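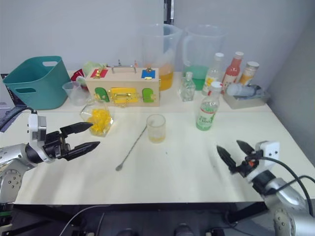

Caring for Old Paintings on Board: Which Tips to Believe

Every few months somebody passes around the advice that you can clean an old painting with a slice of bread or half a potato. Please don't. Potato is starch and water, and starch left on a paint surface feeds mold and insects. Bread leaves crumbs and a bit of grease. I have read a lot of these kitchen cures and have yet to see one that came with a picture of the same painting 3 years on.

Gouache is the worst thing to try them on. The paint stays soluble in water for good, so a damp cotton swab that might be harmless on a varnished oil will lift color on the first pass. If you own commercial art from the forties or fifties, assume it is gouache or something close to it until a person who knows tells you otherwise.

What you can do at home

Dust with a soft, dry, wide brush, one you have never used for anything else. Tilt the board forward a little and brush downward. Stop if you see any color on the bristles, or if the paint is flaking at all. Flaking is a job for a conservator, and no spray fixative from the craft store will save you the fee.

Clear the table first. A plain surface in a light color shows you any chips that come off, and you want those kept in an envelope.
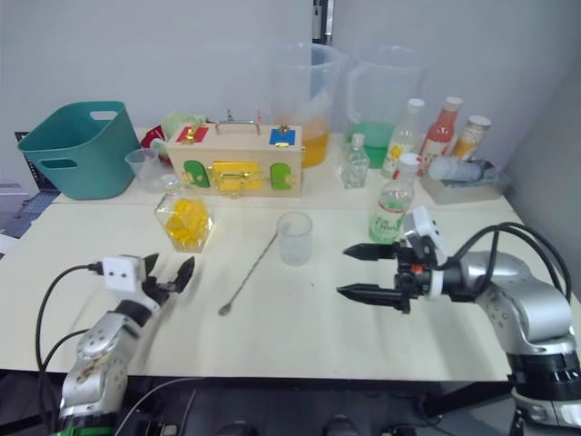
Work on a white tabletop.

Skip the canned air. The can sputters when you tip it, and it only takes one cold wet spot.

Frames and glass

Sellers love the phrase "museum quality." I bought a Linovar frame kit on the strength of it and found a backing sheet with no mention of acid content anywhere on the package. It may be fine. I replaced it with rag board anyway. Spray glass cleaner onto the cloth, never onto the glass, or it will run down behind the lip of the frame. Keep a spacer or a mat between the glass and the paint.

Where to hang it

UV glass helps, but I would not trust it across from a south window. Visible light fades color too, and the label tends to be quiet on that point. An inside wall, away from the radiator and the bathroom, does more than any product I have paid for.

The little humidity gauges are another matter. I set a Traren and an Irska side by side on the same shelf and they disagreed by 7 points. Use one to see whether the room swings up and down from week to week, and don't take the number itself too seriously. If it creeps past 60 percent and stays there, move the picture.

Storage

Not the attic, not the basement, and not in bubble wrap, whatever the moving company says. Glassine first, then a flat box.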